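Notebook, bench 2, toaster task
October 27, 2022

Carrying on from the August pages. The plan for today was to decide whether the new grasp-to-slot planner (Greno branch) is any better than the old scripted approach, or whether we have just moved the same fudge factors into a different file. I lean towards the second but am trying to be fair.

Set-up

Both arms up, Charbonneau stack on the control machine, Greno planner built from the branch Darlene pushed last night. Build took two goes. The first failed on a missing header, the usual one, and I have now written it on the whiteboard so that we stop losing twenty minutes to it.

Toaster unplugged from anything that matters. No heating today, motion only. Bread from the Rerdale shop, sliced white, fresh bag. I keep asking for a foam dummy slice so the compliance stays the same from run to run and I keep being told that foam is cheating. Maybe so, but a slice at ten in the morning and the same slice at three in the afternoon are two different objects and our gripping force is one number in a config file.

What the planner claims to do

Takes the fitted slot plane from perception, takes the in-hand pose of the slice, and searches for a wrist path that keeps the slice edge above the top plate until the last stretch, then goes straight down along the slot normal. The left arm is parked as a soft obstacle. In the old script all of this was a list of waypoints taught by hand, with an offset table per toaster position. The offset table had got long.

The write-up in the repo says the planner "removes the need for per-position offsets". I went looking. There is a block called slot_bias in the yaml with three numbers in it, none of them zero. Asked Darlene. She says it is camera calibration error and belongs there. I say if it were calibration error it would be in the calibration.

Run 1401

This is the one I want to keep. Toaster turned a bit on the table, slice already in the right hand, path planned and started. I paused it on the approach to compare where the planner thought the slice was with where it was.

Planner's view: slice edge lined up with the slot direction, small tilt, ready to come over the top. In-hand pose estimate had the slice sitting square in the fingers. On the bench it looked less tidy than that. The hand has the slice by its right side with the fingers wrapped round the lower part, so the free corner is out at the far end of a lever, and any error in the angle at the fingers gets bigger by the time it reaches that corner. The estimate is refreshed once, after the pick, and never again. Anything that shifts after that is invisible to the planner.

Left hand is up with the fingers spread, where the park pose puts it. I don't like that pose. It leaves the fingers open over the table for no reason I can find in the code. Darlene thinks it was a leftover from the two-handed version, where the left was meant to steady the toaster. If the left isn't doing anything it should be folded back out of the way, and the soft obstacle can go with it. Half of the planning time is spent avoiding our own other arm.

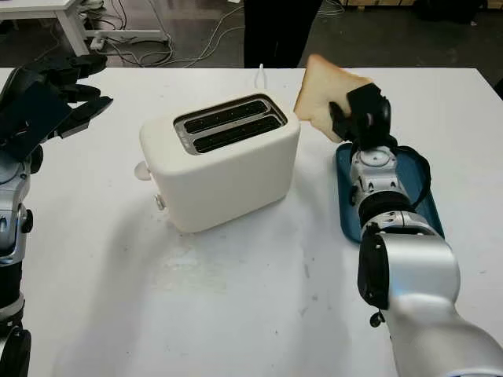
Slot detection

Better than I expected, I'll give it that. The old detector looked for two dark stripes and was happy to find them in anything. The new one fits the metal plate first and then looks for the slots inside it, which is what a sensible person would have done from the start (I wrote the old one).

Two worries.

The plate is brushed metal. With the overhead lights as they are it fits fine. I turned off the row nearest the door and the fit jumped sideways, came back, jumped again. There is a filter on the output that hides this if you only look at the final pose, so please look at the raw topic before telling me that it is stable.

And it has only ever seen this toaster. Ademwood want it to cope with whatever is on their counter. I'd want to see it on one with a dark top before anybody uses the word "general" in an email.

Timing

Planning time on the first call was 130 ms, which is fine. The budget in the config is 25 ms for a replan. So if the toaster is nudged mid-approach, the replan runs out of time and the controller carries on with the old path, and the only sign of it is a line in the log at debug level. It should be a warning at the very least. I would stop the arm. Darlene would slow it down and try again. We did not settle this.

What I don't believe yet

That the straight-down stretch is right for bread. It treats the slice as a rigid plate. A rigid plate that touches the edge of the slot gives you a nice clean force reading. Bread folds, the force hardly changes, and the controller reads that as free motion. I have raised this before, see August, page with the coffee ring.

That success as logged means what we think. The check is wrist height at release. If the hand gets low enough and opens, it is a success. Nothing looks at the slot. I would like a check from the camera after the hand backs off, comparing the slot before and after. Not hard, the detector already gives us the region.

To do

Move slot_bias into calibration or delete it. Run with it zeroed and write down what happens, whatever happens.
Refresh the in-hand pose at the pre-insert point. Needs the head camera to see past the fingers, so may mean a different wrist angle.
New park pose for the left arm, fingers closed.
Replan timeout logged as a warning. Stop or slow to be argued over.
Post-insert slot check.
Lights-off test, raw topic recorded.
Foam slice. I am ordering it myself.

Bag for 1401 is on the shared drive under greno, not under toaster, where I first looked for it. D.B. has the branch until she merges, so no pushing to it please, ask her first.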